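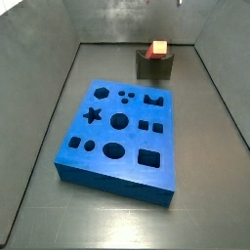
Cutting foam has taken over my June, and I'm not one bit sorry. It started with the shape sorter we had when the kids were small, which lost its lid in a move, and I thought — well, how hard could it be to make a new board from scratch?

Fairly hard! I went with blue because it was the colour left at Dramport, 18 dollars for the slab, and I pencilled everything out at the kitchen table before I went near it with a blade. The round holes were a pleasure. The star took me most of an evening and two cups of tea gone cold, what with all those inside corners, and I'd do it first next time, while my hands are fresh. The hexagon I'd put off for ages and then it came out crisp as you like.

My favourite is still the big oval in the front row. It's such a friendly shape, and little fingers seem to head straight for it.

Next up is sanding the pieces to go with it. I have 60 grit and 80 grit in the drawer and plan to use both.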